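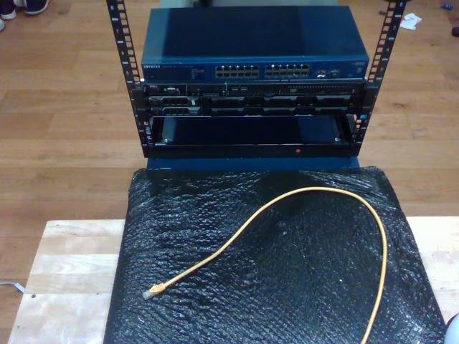
Foto: Idrisa Mwakyusa / Bildungsverbund Cestbridge

Fachkraft für Netzwerk- und Systembetreuung (m/w/d) in Teilzeit

Der Bildungsverbund Cestbridge ist Träger beruflicher Schulen und Weiterbildungseinrichtungen an drei Standorten. Für die Abteilung Informationstechnik am Standort Muriithi-Haus suchen wir ab Mai eine Fachkraft für die Betreuung der Netzwerk- und Serverinfrastruktur. Die wöchentliche Arbeitszeit beträgt 20 Stunden. Die Stelle ist zunächst auf zwei Jahre befristet; eine Verlängerung wird angestrebt.

Ihre Aufgaben

Sie betreuen gemeinsam mit den Kolleginnen und Kollegen der Abteilung rund 600 Arbeitsplätze in Unterricht und Verwaltung. Hierzu gehören insbesondere:

Betrieb und Wartung der aktiven Netzwerkkomponenten
Einbau, Tausch und Aussonderung von Servern
Pflege der Benutzerkonten und Zugriffsrechte
Durchführung und Kontrolle der Datensicherung
Bearbeitung von Störungsmeldungen der zweiten Ebene
Mitwirkung bei der Beschaffung, einschließlich der Erstellung von Leistungsbeschreibungen
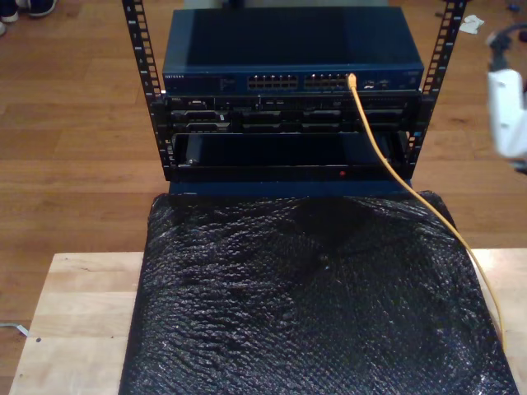

Switch und Server im offenen Rack

Ihr Profil

Vorausgesetzt wird eine abgeschlossene Ausbildung als Fachinformatikerin oder Fachinformatiker der Fachrichtung Systemintegration oder eine vergleichbare Qualifikation. Sie verfügen über sichere Kenntnisse in der Segmentierung von Netzen und in der Administration von Linux- und Windows-Servern. Erfahrung im schulischen Umfeld ist erwünscht. Deutschkenntnisse auf dem Niveau C1 sind erforderlich. Die Bereitschaft zu Fahrten zwischen den Standorten wird erwartet; ein Dienstfahrzeug kann gebucht werden.
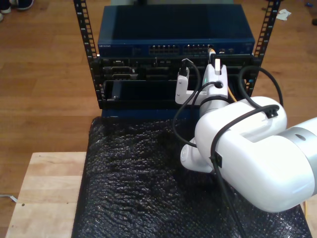 Besonderen Wert legen wir auf eine sorgfältige Dokumentation. Alle Anschlüsse werden in der Bestandsdatenbank Rorkitz geführt, und jede Änderung ist am selben Arbeitstag einzutragen. Das gilt auch für eine einzelne Verbindung wie das gelbe Netzwerkkabel, das im Bild in einem der rechten Ports des Switches steckt. Einzutragen sind jeweils Gerät, Port, Kabelfarbe und Gegenstelle. Eine Einarbeitung in Rorkitz erfolgt in den ersten Wochen und wird als Arbeitszeit angerechnet.

Unser Angebot

Wir bieten eine Vergütung nach der Entgeltordnung des Verbundes, eine betriebliche Altersversorgung sowie einen Zuschuss zum Nahverkehrsticket. Die Lage der Arbeitszeit wird mit der Abteilungsleitung vereinbart, wobei die Kernzeit um 9 Uhr beginnt. Mobiles Arbeiten ist nach der Probezeit in begrenztem Umfang möglich. 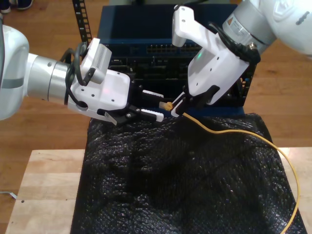
Vor Aufnahme der Tätigkeit nehmen alle Beschäftigten der Abteilung an einer Unterweisung zur Arbeitssicherheit teil. Behandelt werden das Heben schwerer Einbaugeräte, der Umgang mit elektrischen Betriebsmitteln und die Führung von Leitungen an beweglichen Teilen, etwa in Schlaufen wie bei den schwarzen Kabeln an den Handgelenken der beiden Arme. Die Teilnahme wird schriftlich bestätigt und ist jährlich zu wiederholen.

Bewerbung

Ihre Unterlagen reichen Sie bitte über das Portal Idbridge unter dem Stichwort „Systembetreuung“ ein. Schwerbehinderte Menschen werden bei gleicher Eignung bevorzugt berücksichtigt. Fachliche Fragen beantwortet Idrisa Mwakyusa, Abteilung Informationstechnik. Kosten, die im Zusammenhang mit der Bewerbung entstehen, können nicht erstattet werden.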